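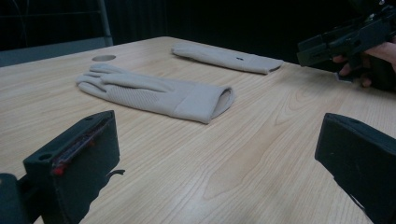 Pairing and folding gloves: tips from the Premia bench tests

The notes on this page come from the glove part of Premia, a study of how hand-held grippers can be used to record household folding for later use by a robot. Two grippers are used, one in each hand, and each attempt is stored as a single recording. The set for gloves holds 1459 recordings. Most of the points below apply equally well to folding by hand.

Before you start

Clear the table down to the gloves. Clutter within reach of the jaws was the commonest cause of a spoiled attempt.

Lay the gloves roughly parallel with a strip of bare table between them. With the gloves touching, the jaw closed on both cuffs in 587 recordings and the attempt had to be restarted.

Keep fingers away from cable holes. A fingertip that drops into the hole will drag when the glove is lifted.

Pale knit on pale wood gives weak edges under a single overhead lamp. Move the lamp to one side, or put down a dark cloth. The cloth must be pulled tight, as it travels with the glove if it is slack.

Picking up

Take the cuff, never the fingertips. An open cuff stands slightly clear of the table and gives the lower jaw somewhere to go.

Open the jaws wide and come in low and level. A steep approach pushes the fabric into a ridge, and the ridge is what gets gripped.

If the glove is rolled, hold the cuff still with one gripper and draw the finger end out with the other. Shaking it open works by hand but gave poor recordings.

Replace the pads on the jaws when they turn shiny. Folex rubber strip was used on the Prollidden bench and cut to length with scissors. Wipe off lint between sessions.

Folding the pair

1. Flatten the first glove, thumb tucked against the palm.
2. Place the second on top, cuffs level.
3. Fold the fingers back to the cuff and press for 3 seconds.
4. Turn one cuff over the bundle. Omit this for thin knits, which stretch.

What the recordings showed

A model trained on 1199 of the recordings, with the rest held back for checking, handled flat gloves well. Rolled gloves remained the weak point. Adding more flat examples made no clear difference to them; varying the starting shape did. The Paredes bench now scrambles the gloves before every attempt, and the same habit is advised for anyone recording towels or socks.

Ribbed backs were easier to grip than smooth palms, so set gloves down back upwards where there is a choice.

Not yet tested: leather, lined gloves, mittens.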